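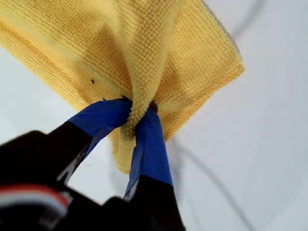

Does a laundry booster get a load any cleaner than plain detergent? I doubt it, and nothing posted to this list has changed my mind.

Clillora Household List
Re: Detix booster, worth it?
July 2022

Edileuza Amaral wrote:
> I've been adding a capful of Detix to every load since January and
> my whites look brighter. The bottle says it "lifts what detergent
> leaves behind." It's $13 but it lasts. Why is everyone so negative?

Edileuza, brighter than what? Did you keep a pillowcase out of it and wash that one the old way? If you also switched to warm water or started running smaller loads (you said last winter you were going to), then I'd give the credit to those first.

I bought a bottle myself. I split a set of old dish cloths in two and washed one pile with the booster and one without, same machine, same Raker powder, 9 washes each. Then I mixed them up and asked my sister to sort them. She couldn't, and she is a person who notices a stain on a bus seat.

"Lifts what detergent leaves behind" could mean anything. Leaves behind how much? On what? The label doesn't say, and it doesn't list what's in the bottle past the first three ingredients either.
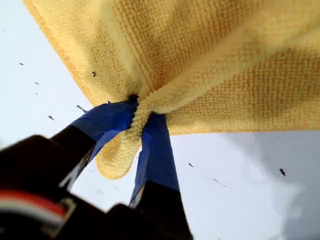
Softener is the other thing I'd quit paying for, at least on anything that has to soak up a spill. It leaves a coating, and the coating is what you feel as softness. Microfiber gets the worst of it. On a yellow towel like this one, with all those little raised loops, there is a lot of surface to coat, and I'd skip the stuff completely. I'd also ignore anyone selling a special rinse to take the coating off again. Wash it a few times with less soap and see.

If somebody has done a real side-by-side on Detix and got a different answer, post it. Please say how you did it.

Print this message | E-mail this message

Comments (3)

marlow77: Batista is the same kind of thing with more perfume in it. Didn't finish the bottle.

E. Amaral: I did switch to warm water. I still like it.

tubside: What about hard water? Ours is terrible and I think that changes the result.

Contact the list owner | Copyright Clillora Household List | Back to top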